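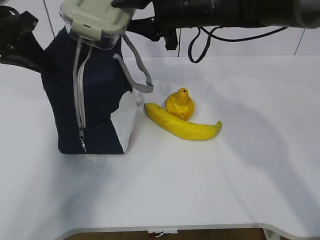 The hard part of building an arm in a shared workshop is finding somewhere to bolt it down, Milagros Cabrera told us before we had our coats off. She had spent a good part of the fall on that problem. The benches at Nuvura belong to everyone, and nothing is allowed to stay on them overnight, so the project had to wait until a corner of the back room came free.

Our group went over to Premden in December for the workshop's open evening. We got there at 4 p.m., which turned out to be early. The front door was still locked and we stood in the parking lot until a member with a key came by. Parking is easier on the side by the tile warehouse, for anyone planning to go next time. The entrance is up a short ramp and the sign is small.

Nuvura is laid out as one long room with woodworking at the street end, then a metal area behind a curtain, then electronics, and then the back room. We were taken through the first parts fairly quickly. The bandsaw has a new blade guard, made by a member, and the laser cutter was out of service waiting for a tube. The electronics benches have good lighting and a parts wall that somebody has labeled properly. Several of us took pictures of the labeling system to copy at our own place.

Most people had come for the back room. The arm is called Sebastian, after a cat. It is black, and it works over a white table with a curved front edge. The cables are not all tied up yet. Milagros said she had tied them up neatly twice and had to cut the ties both times to get at a connector, so for now they hang. The control software is a package called Flerker that she has changed a good deal to suit the build. She keeps her own notes on those changes in a paper notebook, and a couple of our members asked whether she would put them online. She said maybe, after she has cleaned up the handwriting.

The job they are working on at present is a lunch bag. It is dark navy fabric with a gray strap and a zipper, and it goes on the table with a toy banana and a toy pear. The aim is to have the arm put the fruit in the bag and, later on, close it. I had expected blocks or cups, as in most hobby projects I have read about. Milagros said blocks were where they started, and that they learned a lot from them, but a block stays the same shape when you push on it. Cloth gives. The opening is in a slightly different place every time the bag is set down, and a strap can fall across it.

A good deal of the talk was about the fruit. Real bananas were tried first and went soft. The toy ones can be dropped all day. The pear is the easier one to model because it is close to round, but it also rolls, and the banana, which looks awkward, tends to stay where it is put. They would like to add an apple but have not found one of the right size.

We also saw the view from the small camera at the gripper, which was passed around on a laptop.
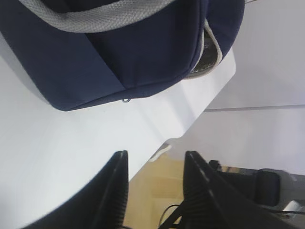
Premden Open Evening Report, page 2

The fingers show up in this view with their ribbed outer sides, and the bag takes up much of what is left. I found it hard at first to tell which way was up, and so did the others. Milagros said you get used to it. She reads it by looking for the edge of the table and working out the rest from there. Metal parts like the little ring at the bottom seam are useful to her when she is comparing one run with another, as they are easy to find again. The plain navy cloth gives her much less to go on.

The fingers are a sore point. The set on the arm now replaced an older one that was too smooth and let the banana turn in the grip. She printed the older set herself and had 4 versions of it in a drawer, each marked with the date and what was wrong with it. I would have liked more time with that drawer. One version had snapped cleanly across a layer line, and there was some discussion in our group about print direction that went on until we were asked to move along.

On cost, Milagros did not have a full total. The table was bought used for $85 and had to be leveled with shims. Motors were the largest expense, followed by cable. She thought that anyone starting now could save money by buying fewer connectors of better quality. Members who help on the build pay for small parts out of their own pockets and she keeps a list of who bought what — mainly so that things can be given back if a person leaves.

Questions from our side were mostly practical. Noise is not a problem for the rest of the workshop, although the table saw is a problem for the arm, since the vibration comes through the floor and she prefers to run tests when nobody is cutting. There is an emergency stop and visitors are shown it first. Children can watch from behind the tape. The project meets in the evenings and will take new people, no experience needed, but they do ask that you come regularly for the first couple of months.

We did not see a full run with the bag closed at the end. Milagros said the zipper is still done by hand and will be for a while. She is looking at whether a bigger pull would help, and she is also thinking about a bag that closes some other way, which a few of us felt would be giving up too early.

Coffee and sandwiches were served at the front afterward. The workshop is collecting spare ball bearings and short lengths of aluminum extrusion, and I said we would look through our bins. If you have any, please leave them in the gray crate by our door and put your name on the bag. I will drive them over in the new year.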